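印章不该只活在办公室里

去年秋天我退掉了一个用了六年的记事软件。退掉的理由很普通：它改了收费方式，导出的文件又乱，几年的记录变成一堆打不开的附件。之后我回到纸上，用本子记账、记读书、记每天做过的事。用了几个月，我想谈一件比本子更小的东西，就是印章。

我说的印章，不是书画上落款的那种石章，也不是公司财务锁在抽屉里的公章，是文具店里卖的橡皮章：日期章、打勾的章、小图案的章，按一下一个印子。很多人觉得这是小学老师的东西，或者是手账爱好者的消遣，大人用它有点不好意思。我认为这个看法把它看低了。

先说字迹。我的字不好看，写快了自己也认不出来。一本账记到后面，日期歪歪扭扭，翻回去找某一天要费很大劲。改用日期章以后，每页左上角都是同样大小、同样位置的数字，眼睛扫过去就能停住。这个变化很小，但它决定了一本本子以后还有没有人翻。我那本旧账，写满了就再没打开过；现在这本，我每周都会往回翻。

再说分类。软件里的标签可以建无数个，我当时建了100个以上，最后常用的不到十个。印章逼着人少分类，每多一类就要多买一枚、多占一格，用的时候还要伸手去拿。我现在一共用四类：钱、书、身体、家里的事。有人会说这样太粗，丢掉了细节。可是细节写在正文里就够了，标记只管让人找得到。

选章这件事也值得说几句。网上的商品图大多是放大过的图案，看着精致，到手一按，有的线条太细，印出来糊成一团，有的比格子还大。所以我现在倾向于去有样张的店，看过印在普通纸上的效果再决定。

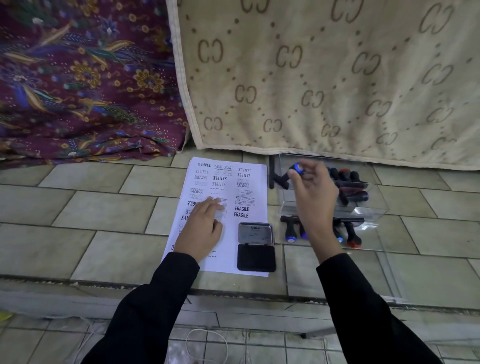

样张上一排排的印样，旁边是装印章的透明盒子。

样张的好处是它老实。图案多大，笔画多粗，挤在一起还认不认得出，都在纸上。我在多肯（Dorkeck）买过一枚日期章，当时就是对着印样选的，没有选最好看的那个，选了数字间距最宽的。用到现在，这个选择没有让我后悔。相反，我从网上订的一枚伊格莱西亚斯（Iglesias）牌的圆章，图案是一棵树，商品页上枝叶分明，印在我的本子上就是一团黑，至今只用过两三次。

自动回墨的和要配印台的，各有各的拥护者。我的意见是，每天用的买回墨的，偶尔用的买木柄或者普通的配印台。回墨章省事，拿起来就能按，坏处是墨的颜色固定，换墨芯也要花钱。印台可以换颜色，但要盖盖子，要擦，忘了盖就干。我见过不少人一口气买了十几种颜色的印台，半年后一半干掉了。这笔钱不算多，可是浪费得没有道理。

说到钱，这也是反对印章的人最常提的一点。软件一年的会员费不高，印章一枚一枚买下来，未必便宜。我算过自己的账：从九月到现在，本子、印章、印台和补充墨水，一共花了639元。我那个软件同样的时间只要不到一半。单看数字，纸是输的。不过这639元里，印章能用很多年，明年不用再买一遍。软件的钱每年都要付，哪一年停了，东西就跟着没了。我不想把这说成谁一定更划算，只是觉得比较的时候应该把年头算进去。

印章圈子里确实有不好的风气，这一点我不替它辩护。有人收集了近2,000枚，拍照摆满一桌，本子却一页也没写。商家也乐意推着人往这个方向走，扎尔顿（Zalton）这样的牌子每季都出新套装，一套里真正用得上的常常只有两枚，其余是凑数的花边和小动物。买套装之前，不妨想想自己上一套用了几枚。我给自己定的规矩是，一个盒子装满就不再添，要添就先送出去一枚。这条规矩执行得不算严格，但大体守住了。

收纳也跟这个有关。印章最怕乱放，混在笔筒里，胶面会沾灰、压变形，找的时候又要一枚枚翻过来看底。抽屉也不理想，关上以后就忘了。我试过铁盒、布袋和带抽屉的木架，最后觉得还是透明的分格盒最实用，不开盖也知道里面有什么。

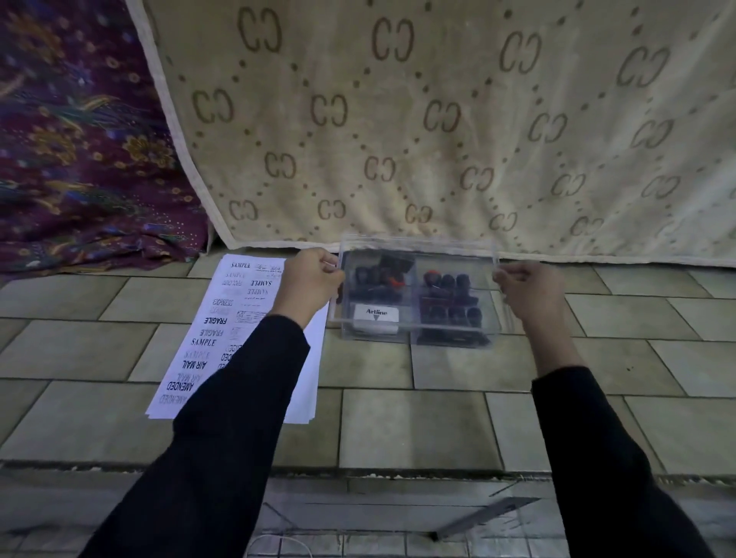 分成两格的透明盒，两边都放着印章。

分格不必多，两格就够：一边放天天用的，一边放不常用的。格子太多，放回去的时候要想，人一嫌麻烦就随手搁在桌上了。盒子也不要太深，叠两层以后，底下那层基本等于没有。至于要不要在每枚章的顶上贴一张印好的小标签，我的建议是贴。印面朝下放的时候，黑柄的章看起来都差不多。

还有人问，手机随时在身边，本子和印章总不能随时带着。这个说法有一半是对的。出门在外，我也用手机记，回家再抄。抄的时候会删掉一些，有些事当时觉得要紧，晚上看已经不值得占一行。软件不会替人做这一步，它什么都收下，收到最后没有人去看。抄一遍要花十来分钟，我把它当成一天里收尾的时间，抄完盖上日期，这一天就算记完了。

我也不认为人人都该这样做。要和同事共享日程的人，纸帮不上忙；记录里有大量图片和链接的人，也应该继续用软件。特罗肯（Troken）做的那种可以扫描同步的本子，我借来试过一阵，想两头兼顾，结果是扫描常常忘，印章的颜色扫出来又发灰，两边都没做好。需要哪一种，就认真用哪一种，比勉强合在一起强。

我反对的只是一种习惯性的看法，觉得凡是按在纸上的东西就是旧的，旧的就等于幼稚或者低效。银行柜台、邮局、图书馆用了那么多年印章，看中的是它快、统一，而且不容易看错。这几样好处，放在家里的一本账上同样成立。想试的人，先买一枚日期章，用完一本本子，再决定要不要买第二枚。

4月1日 星期六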